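Re: [beans] Is the Javeo subscription still worth it?
2021-01-31
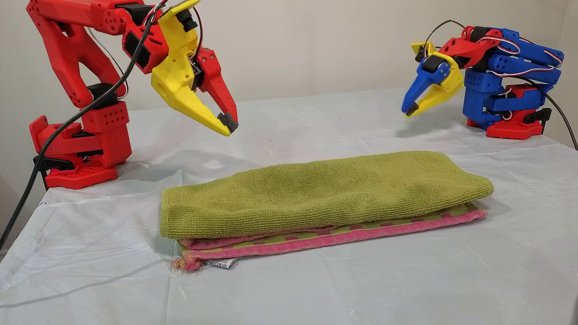 Two arms, two folded towels, one table

Ignacio Nguyen-Tran wrote:
> Has anyone stuck with the Javeo subscription since they put the
> price up? I've had two bags of the Vurell blend and both tasted
> a bit flat to me. I'm using a cafetiere, four minutes, water just
> off the boil. Wondering whether to cancel or try a different roast.

Hi Ignacio, and hello everyone else,

I'm still with them, for my sins! I did the sums over Christmas and we've got through 10 bags since July, which explains a lot about our bank balance. My other half says we could have bought a decent grinder with that (he's right, but I'm not telling him).

I agree with you about the Vurell though. I found it dull in the cafetiere as well, and only started liking it when I ground it a good bit finer and gave it five minutes. It's lovely with milk — proper chocolate biscuit stuff — but black it just sits there. If you drink yours black I'd ask them to swap you on to the Jin, much brighter and a bit orangey. They let you change up to the day before posting, it's under "my bags" on the website and quite well hidden.

One moan while I'm here. The bags used to be 400 grams and the last one I had was 355, same price, same label, no mention of it in the email. I wrote and asked and got a very cheery reply about "freshness". Hmm.

I wouldn't cancel just yet, you can pause for a month and see if you miss it. I paused in the autumn and bought supermarket beans and was back within a fortnight, so make of that what you will.

Has anybody tried the little café in Imitside that roasts its own? I keep meaning to ring and ask if they're doing bags to take away. If they post as well I'd be very tempted to jump ship.

Off to put the kettle on,
Bev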